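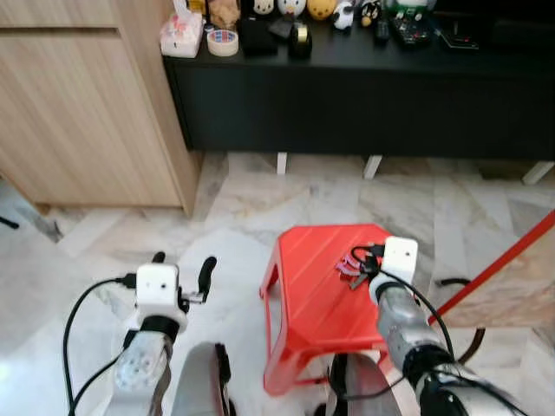
Have you ever picked up a plastic stool and thought, wow, this weighs hardly anything? And then a grown-up sits on it and it doesn't even wobble! I wanted to know how that works, so I went poking around at my own stool, the red one we keep our keys on.

Start with the legs. They don't go straight down. They lean outward at the bottom, a bit like you do when you stand on a moving bus with your feet wide apart. Try it now. Put your feet together and ask a friend to give you a tiny push, then do it again with your feet wide. Much harder to tip you over, right?
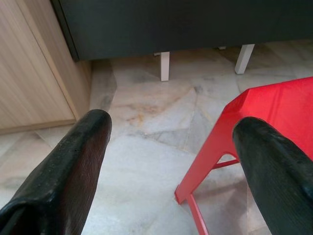
The legs get help, too. A thin bar joins them so they can't slide apart when someone heavy sits down (I think of it as the legs holding hands). My aunt's shop in Girard sells stools that can hold 400 pounds, and they're only plastic!

Now look at the top of a stool. Lots of them have a round hole in the seat. You can hook a finger in it to carry the stool, and when you stack a pile of them, air can get out through the hole so they don't stick together.
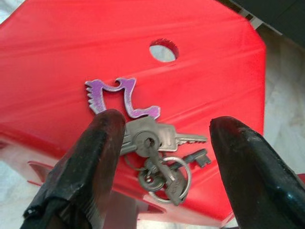 A flat seat is also a great place to drop your keys when you come in the door. Just take them off before you sit. I forgot once and had a key-shaped dent in my leg for the whole bus ride to Grarkstead, 60 minutes of it. Ouch!

102 shares
2 comments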